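Tolcombe Floor Litter Set: data card

Status: in use. Maintained by Sohail Rana. Last revised in July.

Summary

Pictures and notes on picking up drink litter from a tiled floor by hand and putting it in a lined bin. The material covers mixed waste: cans, plastic bottles, plastic cups, paper cups, tissues and scraps of paper. Sorting into separate streams is out of scope. Everything goes into one bag.

Contents

400 rounds, each labeled with an item list and a bag state. A round starts with litter on the floor and ends when the bag is gathered at the rim. Items are named by material first, then by form: "can, aluminum", "cup, paper", "cup, plastic, clear". Brand is an optional field and is filled in only where the lettering can be read.

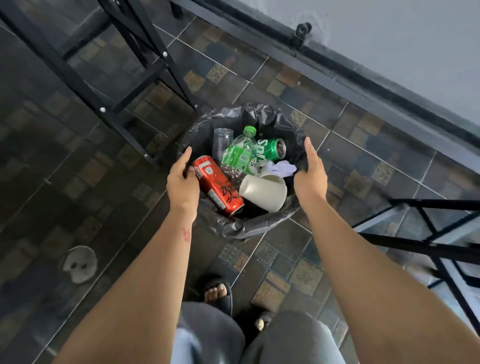
Bag state has 3 values: open, held, gathered. "Held" applies when at least one hand is on the rim. "Gathered" applies only when the rim has been drawn together. A hand that rests on the bag without gripping it does not change the state.

Stacked cups are one item. Until the Prosden revision they were entered one by one, and the totals from before and after that revision should not be compared. A crushed bottle keeps the label "bottle" and takes the flag "crushed". A cap still on the bottle is not entered separately. A loose cap is.

Known problems

Thin clear plastic is the weakest category. Labelers confuse film, bags and crumpled cups, mostly against dark tile. The present rule is to use "plastic, clear, other" when the form cannot be settled in one look. Small round objects inside the bag have the same trouble, and "cap, uncertain" was added for them.
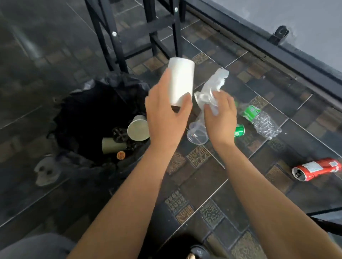 Kakakhel objects to the "other" label, on the grounds that it hides two different things: material the labeler could not identify, and material for which the list has no name. The proposal is to split it. The split is planned for the next revision and will require a second pass over all entries marked "other".

Paper cups are labeled by material and color only. Whether a cup is empty is not recorded, and neither is cup size. Tissues and napkins share one label.

Objects on the floor that are not litter go in the field "leave". They stay out of the item list even when they touch the bag or the bin.

Bin and bag

Bin: round. Liner: black plastic, folded over the rim. Liner capacity on the purchase list is 40 liters. Replace the liner after 8 rounds, or sooner if it tears. The fold should be wide enough to grip from either side. 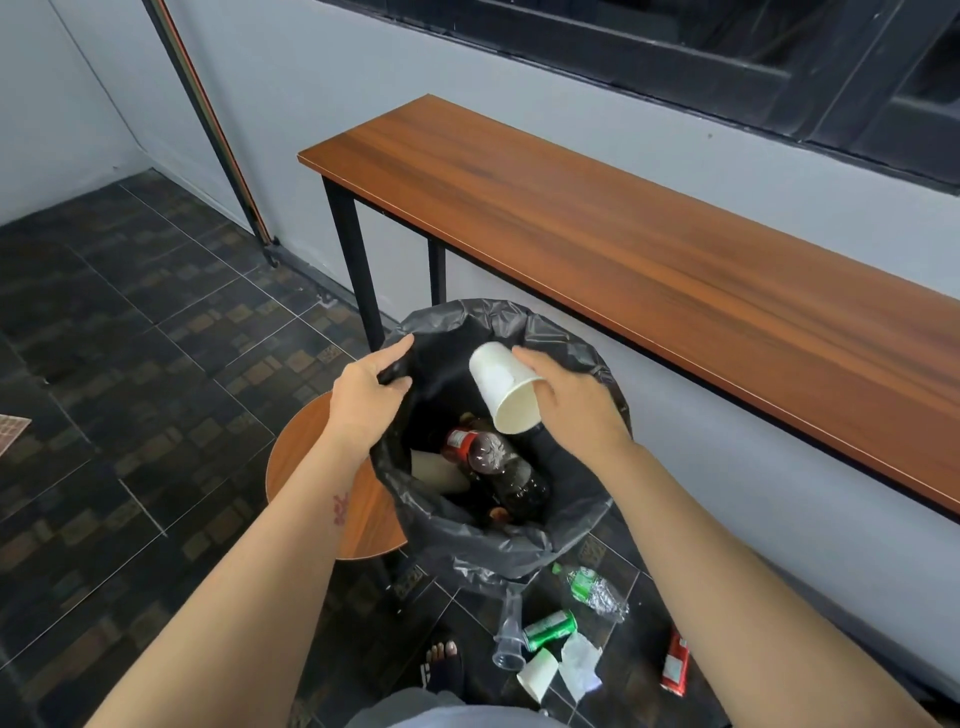
Jalter asked whether an item between hand and bag should be entered as "floor" or "bag", having found both in the same batch. The answer is neither. Use "in transit" until the item is at rest. Entries made under the old two-value rule are being corrected batch by batch, and the change log gives the batches done so far.

Not covered

Glass, food waste, open liquids, carpeted floors. Requests to add a category go to Sohail Rana with the proposed label and one line on how it differs from the nearest existing label.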